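Switching the kitchen sink to a pressure-balanced faucet, and what the water meter says

1/12/22

The old faucet in our kitchen was a Turcotte single-lever unit that came with the house. It had started to drip in September, and by the time I got around to it the drip had become a thin steady stream that I could only stop by parking the lever slightly left of center. I replaced the cartridge first. That held for 2 weeks.

Before ordering anything I read the meter at night and again in the morning, with the ice maker shut off and all the toilets checked with dye. The difference was small but real. Our meter resolves to a tenth of a gallon, so an overnight test is long enough to see a leak of this size and short enough that no one has to go without a shower.

I settled on the Plalex pull-down. The Lollent was cheaper, but its supply lines are crimped into the body and can't be replaced separately, and I have already been through that once with the bathroom sink. The Plalex uses standard 3/8 compression fittings at the stops.

Removal

The mounting nut had corroded onto the shank. Penetrating oil overnight did nothing. I cut the nut with an oscillating tool, working from below with a mirror, and lost one blade to it. If your sink is stainless, put a piece of scrap sheet metal between the blade and the deck. Mine is porcelain over cast iron and I used a folded shop rag.

The shutoff valves were the other delay. The hot side closed fully. The cold side did not, and kept passing enough water to fill a cup every few minutes. I ended up closing the main and replacing both stops with quarter-turn valves from Armont Supply. This added an hour and a second trip to the store, and should have been planned from the start in a house this age.

Flow rate

The aerator on the old faucet was unmarked. I timed it against a bucket and then did the same with the new one in both spray and stream mode. Stream mode is noticeably slower. Filling the big pasta pot now takes 40 seconds longer than it used to, and that has drawn comment from the rest of the household. Rinsing is better. Spray mode covers a full-size colander without having to move the head, and berries no longer get knocked over the rim. 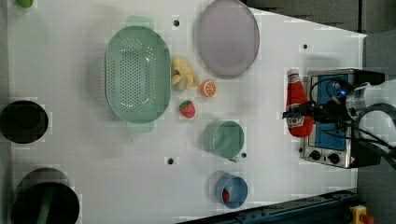
Meter readings after the change

I logged the meter every morning for the next billing period. Total for the period was 2,743 gallons, lower than the one before it. Some of that is the leak and some of it is the weather, as I had stopped watering the side bed by then. I don't have a clean way to separate them. The overnight reading is the better evidence, and it has been flat on every night I checked.

Remaining items: the escutcheon plate sits slightly proud on the left side, and the hose weight hits the trash bin when the head is retracted. I moved the weight up 4 inches and it still touches - the bin will have to go on the other side of the cabinet.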